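Setting up your first route

I wrote this bit for my aunt, Sun-ja Son, who got a Turwood walking tracker for her birthday and couldn't get on with the leaflet. It should suit anyone with the Erkis model too.

1. Charge it fully before you start. Mine took around 2 hours.
2. Hold the side button until it buzzes, then let go.
3. Open the app on your phone, tap Add and type in 2141 (they all use the same code, so don't go hunting for yours!).
4. Pick Walking, then set the lap alert to 200 metres. You can change it later.

Note: if the app asks for your location, say yes, or you'll get a lovely blank map.
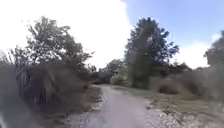

A gravel path with a gentle bend to the left.

5. Stand still outdoors until the light goes green, and only then set off. I never wait long enough and my walks all begin in next door's pond.
6. Press the button once at the end to save. My Stekham loop came out at 736 metres, a bit shorter than I'd been boasting.

Caution: don't hold the button down to save, as a long press wipes the walk. Ask me how I know...

Straps are covered in the next section, along with the fiddly Antwi clip.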